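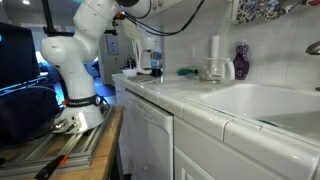

Franka arm on its rails, kitchen counter side.

Home Posts Replies Media Search

Gripper comparison, part two. Same arm as in June, same controller settings. Only the fingers change: stock pair first, then the soft pair from Hurkadent.

Task is picking up kitchen things and setting them down on the tile. 40 tries per object with each pair.

Stock fingers were fine on the sponge and the paper towel roll. They slipped on the glass carafe 4 times, always on the body, never on the handle.

Hurkadent pair never slipped on the carafe. They are slower to let go, though – the sponge sticks to the pads and comes back up with the arm.

Cable routing matters more than I thought. With the bundle slung over the top there is enough slack to reach the sink. Run down the side, it pulled on the wrist and the force readings drifted.

Control loop is at 1000 Hz for everything. Rocío Cuervo asked about that last time.

Price: the soft pair was 799 with the adapter plate. The Serkar ones cost less but need a plate of your own.

Inna Tkachuk is lending me her Serkar set next. Same objects, same counts – will post the numbers under this one.

If you have run either pair on wet dishes, tell me what pad material you used.

Last updated 2019-10-01

Contact | © Grivwood | Back to top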